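5 min read

Nov 12, 2023

Thread on direct thermal labels, and why half of our stockroom at Stalley became unreadable over one summer. Mostly notes for anyone who inherits a label printer and a shelf of mystery boxes.

Direct thermal paper has no ink and no ribbon. The coating holds a colorless dye and a developer. The print head heats a dot, the two react, the dot goes dark. The reaction can keep going or run backward long after the label leaves the printer.

Thermal transfer is the other kind. The head melts wax or resin off a ribbon onto plain stock. It costs more per label, you have a ribbon to change, and the print mostly stays where you put it.

Many desktop printers can do both. Ours can. It had been set to direct thermal before I got there and the ribbon spindle was still in its bag in a drawer.

Three things went wrong with the old labels and they look different. Heat turns the background gray. Light washes out the print and yellows the paper. Plasticizer from soft vinyl eats the print and leaves the paper nearly white.

The third one cost us the most. Somebody had put the shelf labels in flexible vinyl sleeves to protect them. The sleeves on the bottom row were the newest and those labels were already worse than the bare ones next to them.

If you suspect a sleeve, print two labels from the same roll. Put one in the sleeve and one in a paper envelope in the same drawer. Check weekly. Ours were plainly different by the third week of September.

Clear packing tape can do it too. It depends on the adhesive. Tanveer Soomro taped over every label in his aisle, neatly, edge to edge, and the text went pale under the tape and stayed black where he missed a corner.

Top-coated direct thermal stock exists and holds up better against grease, water and rubbing. It is still direct thermal. Buy it for short-lived labels that get handled a lot. I would not put it on anything you expect to read in a few years.

Recovery: 353 boxes had a label nobody could read at arm's length. Most of those could still be read with raking light from a flashlight and a phone photo with contrast pushed all the way up. Work in the dark end of the room. Do not try the hair dryer trick on a label you can't afford to lose. It can turn the whole face black.

The barcodes were a separate problem. A scanner reads the difference in reflectance between bar and space. Your eye will forgive a gray bar on white for a long time after the scanner has given up. Some codes that looked fine to me failed every pass.

Red scanners also can't see red print. We had a short run of boxes from Gillard with barcodes in a nice brick red. To a red light source that is blank cardboard. Loubna Metwally relabeled them in black over a morning.

Darkness setting: most people turn it up when print looks weak. On a 1D code that makes the bars swell into the spaces and the scan rate drops. Clean the head with alcohol first, then slow the print speed one step, then touch darkness. In that order.

Ribbon choice for plain paper labels in dry indoor storage: wax is fine. Wax-resin if the boxes get dragged around. Full resin is for synthetic stock, and it will look patchy on cheap paper. Match the ribbon to the stock or you'll blame the printer.

Ribbon should be a little wider than the label. If it is narrower the edge of the liner rubs the head directly and you will wear a line into it. Igor Głowacki found 2 heads in the parts bin with exactly that line.

Font size. The old template used 7 point for the contents and something huge for the company name. Flip that. The person standing at the shelf knows which company they work for.

What we use now: wax-resin, matte white paper, item code in large black type, plain-language contents under it, print month in the corner. The print month is there so we can tell how a roll is aging.
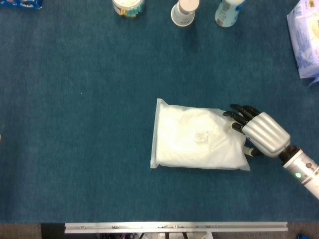
Contrast matters more than size once you're past a minimum, and it has to be checked on the package as well as on the sheet. Small pale gray print on white is about the worst case I can think of. The mark near the middle of that white plastic bag barely stands out, and wrinkles running across the surface don't help any print. For pouches like it I'd put a separate black-on-white label on the flattest part and leave the sealed edge clear. Template settings for our printer are in the next thread, once I've checked them on the second unit.

Get new threads by email. Unsubscribe whenever you like.

Contact | © 2023 Stalley stockroom notes | Back to top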